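4. Choosing a Spot and Leveling the Bench

The Custent bench kit arrives in 13 pieces and one bag of screws that will not match the count on the packing slip. Before you put anything heavy on it, get it level. Benches that start crooked stay crooked, and they take your work with them.

1. Pick a stretch of floor well clear of doors. You will want 800 mm of free space in front, more if you own a chair.

2. Turn all four feet fully in, then out by 5 turns each. Lose count and you get to start over.

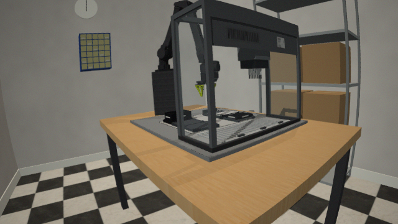

3. Lay a spirit level along the long side, then across the short one. Adjust the lowest foot first. If every foot seems to be the lowest, check the level on a second surface before blaming the house.

4. Tighten the lock nuts by hand, then a quarter turn with the wrench. The Emstead wrench in the kit is soft — treat it as a suggestion and use your own.

NOTE: Wooden floors settle. Check again in May, or whenever your pencils start to roll.

CAUTION: Do not drag a loaded bench. Unload it, lift it with a second person, and agree on a direction before you lift.

For replacement feet, quote part 308.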